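Work and Automation, Unit 3: The Operating Room
Instructor: Mehwish Jadoon

Read the Doolan Hospital case before class. Doolan brought in robotic instruments for part of its surgical work, and suturing is the task we will follow. The surgeon sits at a console – a few steps from the table – and the instruments follow the surgeon's hands.

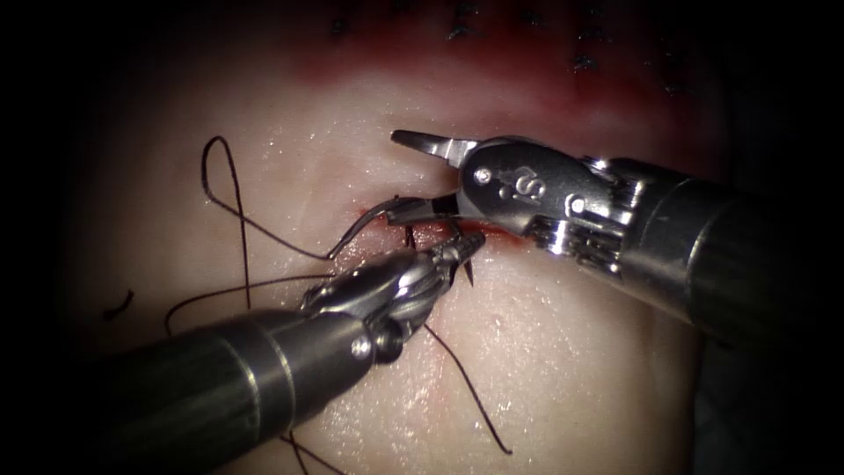
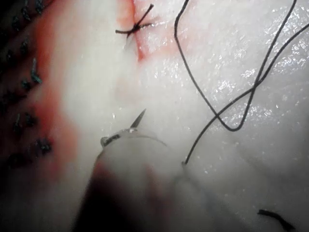

Suturing with robotic instruments: curved needle, black thread.

Course Reader, vol. 2, p. 635

Points to note:

The surgeon no longer stands over the patient. Inês Falcão, a scrub nurse in the case, says she used to read the next step from the surgeon's shoulders. Now she watches a screen and waits to be told.

Talk in the room has changed. Requests go through a microphone, and staff repeat them back.

Trainees get less time with their hands in the work. Darius Kütt spent most of April on the simulator before he placed a stitch at the console.

Cleaning and setup moved to a separate crew, who were not asked about the new schedule.

For discussion: which of these changes come from the machine, and which from decisions made by managers? Bring a page of notes.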